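Ticket: Walk-in cooler at Grulley counter warming up overnight
Status: Closed
Opened by: Halina Szulc, Vililstead
Assigned to: Grażyna Wysocka, Walczak Refrigeration
Equipment: Pavudar walk-in, single evaporator, two fans, electric defrost

Problem as reported

The drinks cooler behind the Grulley counter is at 38 F when we close and reads in the high 40s when the morning person comes in. By noon it is back to normal. It started in July. The door is closed at night and I have checked the gasket with a strip of paper all the way around. It grips everywhere except the bottom hinge corner, where it slides out with a light pull. I turned the thermostat down 2 degrees and that made no difference. Stock is mostly canned soda and juice, with one shelf of milk that I have moved to the kitchen refrigerator for now.

Halina

Reply, Walczak Refrigeration

Please leave the thermostat where it was before you changed it. Turning it down can make icing worse. A few questions:

Is there frost on the evaporator coil in the morning?
Are both fans running when you walk in?
What time does the defrost timer show compared with a wall clock?
Has anything been stacked in front of the fans?

Grażyna

Reply, Halina Szulc

Frost on the left half of the coil at 6:40 a.m., thick enough that I could not see the fins. The right half was clear. Both fans were running, but the left one sounds rougher. The timer is off by a lot. It said 2 in the afternoon when it was quarter to seven in the morning. We had a power cut in July and I don't think it was ever reset. Cases were stacked up to the ceiling on the left side. I have taken the top two rows down.
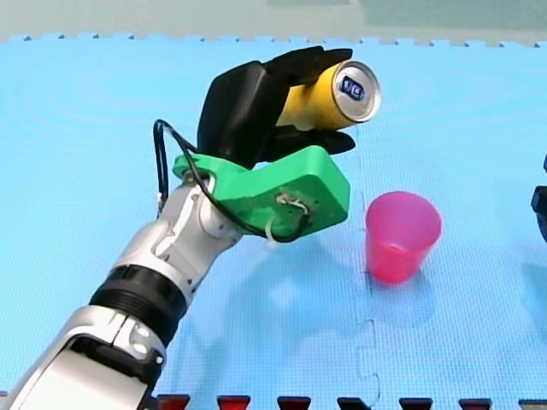 I set the timer to the right time by turning the dial clockwise, as the sticker says. The pins are set for four defrosts a day. I have not touched those.

Reply, Walczak Refrigeration

Good. Do a full manual defrost before judging anything. Switch the cooling off, leave the fans on, and prop the door until the coil is clear. Move the juice out first if it will take more than an hour. Put a pan under the drain line and tell me if water comes through.

Grażyna

Reply, Halina Szulc

Took 2 hours. Very little water came out of the drain for the first hour, then a lot at once with some black sludge. Temperature the next morning was 43. Better but not right. Light frost again on the left.

Visit notes, G. Wysocka

Drain line partly blocked at the trap. Flushed with warm water until it ran clear.
Left defrost heater reads open. Right heater tests fine. Replaced left heater.
Left fan motor bearing worn. Replaced motor, kept the blade.
Door: lower hinge loose. Tightened, gasket now grips at the bottom corner. Gasket itself does not need replacing.
Thermostat returned to original setting.
Ran one defrost by hand. Both heaters came on and the coil cleared evenly.
Customer told to keep stock below the line marked on the wall.

Reply, Halina Szulc

Checked for 7 mornings. Highest reading was 39, lowest 37. No frost on either side when I looked. Milk is back on its shelf. The invoice shows 300 for parts and 600 as the total with labor, and I have passed it on for payment. Please send the part number for the heater so I can write it inside the control box lid.

Reply, Walczak Refrigeration

Part number is on the second page of the invoice, next to the fan motor. If the power goes out again, reset the timer the same day. Closing this ticket.

Grażyna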